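# Unit 6: Faults in Handling Systems

## Handout 3. The missed-grasp fault on the Oltodgate outdoor trial

This handout is to be read before the February seminar. It deals with one fault in some detail. Students who missed Handout 2 should first revise the section on end effector states (open, closing, holding, released), as those terms are used throughout without further definition.

### 1. Background

The Oltodgate trial was set up to test whether an arm mounted on a slow tracked base could lift marker blocks from mown grass and place them in a tray. All work was carried out in simulation before any hardware was permitted on the field. The control software, Palta, had been written for bench work and was adapted for outdoor use. The grasp planner, Kaushik, was supplied as a separate module and was not altered.

The simulated trial consisted of 1000 grasp attempts. The pass mark agreed in advance was no more than 10 missed grasps. The trial recorded 200.

A miss rate of one in five would have been reason enough to stop. The more serious finding was that Palta had logged every one of the missed grasps as a success. The fault came to light only when the tray contents were compared with the log at the end of the run.

### 2. Sequence of a normal grasp

1. The base stops and reports zero speed.
2. The wrist camera takes a view of the ground.
3. Kaushik returns a target position and a confidence value.
4. The arm descends with the fingers open.
5. The fingers close until the grip force limit is reached.
6. Palta sets the state to "holding" and the arm lifts.

Students should note which of these steps depend on a measurement and which depend only on the previous step having been reported complete. The distinction is examined in Section 4.

### 3. What went wrong

Two separate faults were found. Either one alone would have been troublesome; together they produced the false record.

**Fault A: stale target.** The base reported zero speed when the drive command reached zero. It did not wait for the tracks to come to rest. On the bench this had never mattered, as the bench does not move. On the field the base rolled on for a short distance, and the target returned by Kaushik referred to a position the gripper had already passed. The arm then descended correctly to the wrong place.

**Fault B: force limit without width check.** When the fingers met each other with no block between them, the grip force rose to the limit in the same way as it would against a block. Palta tested the force and did not test the finger width. The state was therefore set to "holding" on an empty gripper.

Fault B had been present in the bench version from the start. It had been masked by the fixed position of the blocks, which meant that an empty close almost never occurred.

The first entry to be questioned during the review was attempt 2805. (Attempt numbers run on from the earlier bench series and are not a count of the field trial.) The log showed a confidence value well above the threshold and a state of "holding" after the close. The tray showed no corresponding block.

### 4. Reading the wrist view

A log records what the controller believed. The wrist view is an independent source, and should be consulted whenever the log and the outcome disagree. 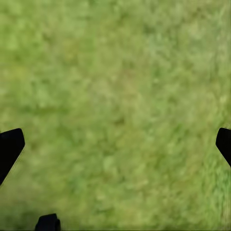

*Unit notes prepared by Gunhild Skov, Rosard Technical Institute. Issued 21 January 2024.*

The simulated wrist view shows the two side fingers standing apart over open grass, with a third black part of the gripper at the lower edge. There is no block between the fingers or elsewhere in view. A reviewer can establish this at once. The controller could not, as Palta discarded the wrist image once a target had been returned.

Care is needed with the texture of the ground. It is smeared, with faint diagonal streaks, and might be taken as evidence that the base was moving. A single view cannot settle the question. A soft ground texture in the simulator may give a similar result. Motion must be shown from two or more time-stamped views, or from the track encoders. Reports which assert motion from a single view will be returned for correction.

The small reddish-brown tint near the centre should also be noted. Students are asked to consider how a detector trained on coloured blocks might respond to such a patch, and what confidence value it ought to return. No claim is made in this handout that the patch caused any particular miss.

### 5. Corrective measures

The following changes were required before the trial could be repeated:

- The base must report zero speed from the encoders, held for a set period.
- A target must carry the time of the view from which it was taken, and must be refused if the base has moved since.
- The state "holding" may be set only where both the force limit and a minimum finger width are satisfied.
- A second wrist view must be taken after the lift and kept with the log entry.

The minimum width is to be set from the smallest block in use. If smaller blocks are brought in later, the value must be reviewed and the change signed for.

### 6. Preparation for the seminar

Each student should bring a single page covering the points below.

- A fault tree with "empty gripper logged as holding" as the top event. Faults A and B should appear on separate branches, with the correct gate at each junction.
- A short statement of whether the width check alone would have brought the trial within its pass mark, with reasons.
- One further condition, not named in this handout, under which both the force and width checks could be met without a block being held.

Work should be handwritten or typed in black, with the student number at the top right. Late pages will be read but not marked.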